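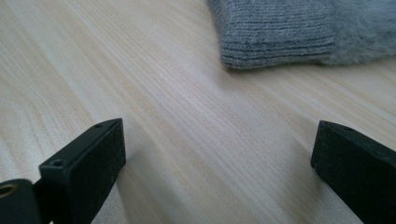
Pale wood grain in soft daylight

Commodities Corner | Metals & Mining

Hello again from the metals desk! I spent most of last week on the Gakmont quarterly, and I'm still chewing on it. The smelter shipped 246 tons of tin against a plan of 400, which the company puts down to a furnace rebuild that dragged on (and on). Buyers who had counted on those tons went shopping elsewhere, and Isby picked up a good chunk of the business.

What I keep coming back to is the warehouse side. Tundero has 1112 tons sitting in its sheds, and very little of it has moved since spring. Somebody is paying rent on all that tin – my guess is traders waiting for a better price in September. 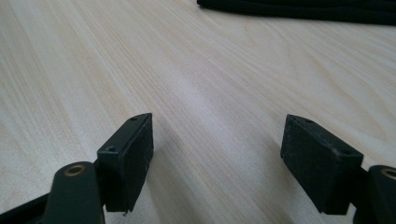
Marguerite wrote in to say I'm too quick to blame traders, and that her plant books metal months ahead and simply leaves it in the shed until the solder line needs it. Fair point! I'd still like to see how much of the Tundero pile is spoken for, and the monthly report doesn't split it out.

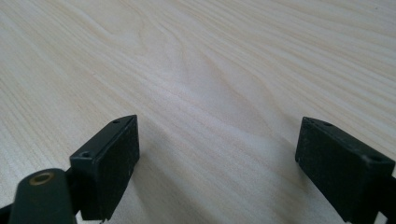 Corinne Haldane

On to scrap, where things are livelier. Pintér has opened 11 new collection yards and is paying up for clean material, so the small dealers I talk to are grumbling about margins. If Gakmont's furnace comes back on time, I'd expect scrap prices to ease a little. Send me what you're seeing at your end – I read everything, even the cranky ones.

We use cookies to remember your newsletter preferences. Accept | Settings

Contact us | © 2021 Commodities Corner | Back to top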